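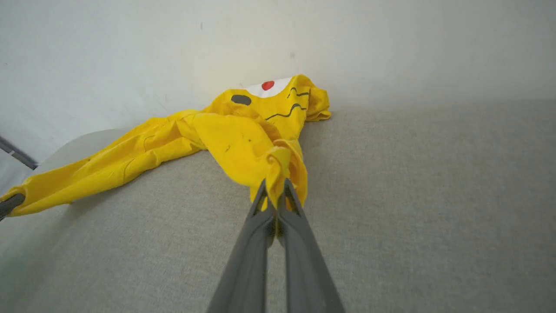 The yellow one from the Pretstead donation is the item I would start with if anyone wants to help on the color question. It has come out of the box crumpled, like most of that lot, and I have not pressed it. The broad panel is fairly smooth already, but it has two tiny dark marks on it, one a short thin line and the other more of a speck. I don't know if they are ink, a pulled thread or just lint, so I would leave the iron alone until they have been looked at — heat can set a stain for good.

On 11 November 2023 the Brodier list member wrote:

> We have 2,072 pieces logged and nearly all of the brights are
> still unfolded. Can we agree on one way of folding before the
> shelves go in? Last May we had two methods going and had to
> redo 9 boxes.
>
> Also, do marked items go back in the same box or a separate one?

My answer to the second question is a separate box. Write "marks" on the lid and put the log number on a slip inside the garment, no pins.

For folding, I use the Phan sheet. Lay the piece flat, smooth it from the middle out, sides in, then fold up from the hem. No more than 5 to a stack for the thin fabrics. Heavier ones can go on the Prernska shelves once those are up.

I still need the key to the back cupboard. Please reply to the list, my other address is full.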